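December
By Sibel Kılıçarslan

The capacity printed on a reusable bottle is the least reliable number most people read in a day. Some makers measure to the brim. Others measure to the base of the neck, and a few measure to wherever the liquid sits once the stopper has been pushed in. All of them call the result "capacity," and the buyer has no way to tell which method was used without a kitchen scale.

The difference is small on a narrow bottle and large on a wide one. Last winter Urho Räsänen weighed the contents of 64 bottles at the Pirnerby test kitchen, filling each one twice: once to the brim, once to the highest level at which the closure could be fitted without spilling. On the worst of them the two fills differed by 197 milliliters. The label gave the larger figure.

I would like brim capacity to be dropped from consumer labels. It describes a state in which the container can't be closed, carried or tilted. Industrial packaging settled this long ago by giving nominal and brimful volumes separate names, and no shipping clerk confuses them.
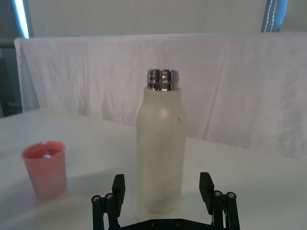 An uncapped bottle with a threaded metal neck, and a small pink-red cup.

The usual objection is that closures vary. Poppy Lockwood, who wrote the sizing guide for Rikik, makes this argument well. A bottle may be sold with a flat lid, a straw lid or a deep stopper, and each displaces a different volume. If the label must state usable capacity, she says, the same body needs several labels.

It does, and I don't see the difficulty. The closure already has its own part number. Uysal prints two figures on the carton, one per supplied lid, and the carton is no bigger for it. Where a lid is sold alone, its displacement can go on the lid's packaging — a single number, subtracted once.

A second objection concerns tolerance. Pressed and blown bodies vary from piece to piece, and a maker who states usable volume takes on a tighter promise. A stated tolerance of 5 percent would cover nearly every bottle in the Pirnerby set. The ones it would not cover should probably be relabeled anyway.

Measuring cups are held to a better standard than this, and they cost less. People mix infant formula, rehydration salts and garden feed in bottles, using the printed size as the measure. A concentrate diluted to the wrong volume is a wrong dose, whichever line the factory had in mind.

Until the labels change, fill the bottle, fit the lid, remove it, and weigh what is left.

We use cookies to remember your reading preferences. Manage settings or accept all.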